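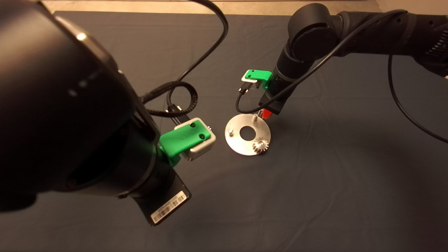 Call for participants: the Misport Lullaby Book

Do you know a lullaby? Half of one? A hummed tune with no words left in it, or a rhyme your gran said while she patted your back? Then we would love to hear from you.

We are making a book and a set of recordings of the songs people in Misport sing, or once sang, to get children to sleep. Last winter we put up a notice in the library to see if anyone would be interested, and by the spring we had 44 songs in 13 languages, along with a very long argument about the second verse of a song from the harbour cottages (three families, three versions, and all of them are going in). We now have the money to do the thing properly and we're looking for 30 new people to take part between now and the end of July.

Who we are looking for

Singers, of any kind. By that we mean anyone who has ever sung to a child, a younger brother, a dog or a doll. You don't need a good voice. Most lullabies were made to be sung by someone half asleep in the dark, and they sound lovely that way. If you really can't face singing, you can speak the words or hum, and one of us will learn the tune from you.

Rememberers. Perhaps you don't sing it yourself but you can still hear your father doing it through the wall. We want that too! A lot of our best finds so far have come from two cousins sitting down together and squabbling their way back to the last line.

Listeners and writers-down. We need six people to help type up words, check spellings with the singers and sit in on recordings. Being able to read or write a language other than English would be a great help, and we are especially short of Polish, Tagalog and Welsh readers. No musical training needed, though if you can write down a tune by ear please shout about it.

You should be 16 or over to sign up by yourself. Younger people are very welcome with a grown-up, and the youngest singer we have recorded so far was seven and extremely strict about how it should be done. Our oldest is 85.
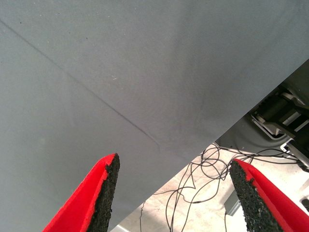 What you would be doing

Singers and rememberers come to one session of an hour and a half at Ciresmont Hall. You'll be in a small group, four at most, with a pot of tea. We start by talking: who sang to you, where you slept, what the words mean, whether there were bits you found frightening. (There are nearly always frightening bits. Wolves, falling branches, people who sailed off and didn't come home.) Then, when you feel ready, we record. You can have as many goes as you like and you can ask for the door to be shut.

A few weeks later we send you your recording and the page we have made from it. You can change anything. You can also take it back altogether, right up to the point where the book goes to the printer, and you don't have to tell us why.

Listeners and writers-down come to two training evenings and then give us three hours a week for eight weeks. Most of that can be done at home.

In the autumn there will be a singing evening at the hall, with everyone lying on cushions if we can borrow enough of them. Taking part in that is up to you.

What you get

A £20 thank-you payment for each recording session, and £12 an hour for the writing-down work. Bus fares within town and childcare costs are paid on top. Everyone gets two copies of the book. Your name goes beside your song unless you would like it left off, and the song stays yours to sing, teach or record anywhere else.

How to get to us

Ciresmont Hall is next to the bowling green, on the number 4 bus route. The side door on Tanner's Row has no steps. There is a hearing loop in the main room but not in the small one, so let us know if you need it and we'll put your group in there. Sessions run at 10.30 in the morning and 6 in the evening. We can come to you if leaving the house is difficult, and we have already done recordings in two care homes and the back of a chip shop.

What it's like

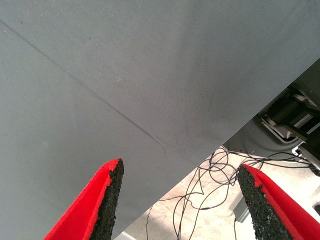 Tamara Harasym says she very nearly turned round at the door in the spring, because all she had was four lines and she was sure the rest of the group would have proper songs. She sang the four lines, someone across the table joined in on the third with different words, and she went home and rang her aunt for the first time in a year. The aunt had six more verses. Tamara says to tell you that four lines is plenty.

How to join in

Send a message to Sulastri Halim through the form on the Rirotach Songs page, or leave a note in the yellow box at the library desk. Tell us your name, how best to reach you, what language your lullaby is in and whether mornings or evenings suit you. Please don't send the song itself yet, we like to hear it for the first time in the room.

If you would prefer to talk first, Sulastri is in the Sinaga café by the post office most mornings until 11 and is very happy to be interrupted. She'll probably sing you hers.

We'll reply to everyone within a fortnight. Places go in the order people get in touch, apart from five that we are keeping back for languages we haven't heard yet. If the groups fill up we will start a waiting list and run more sessions after the summer.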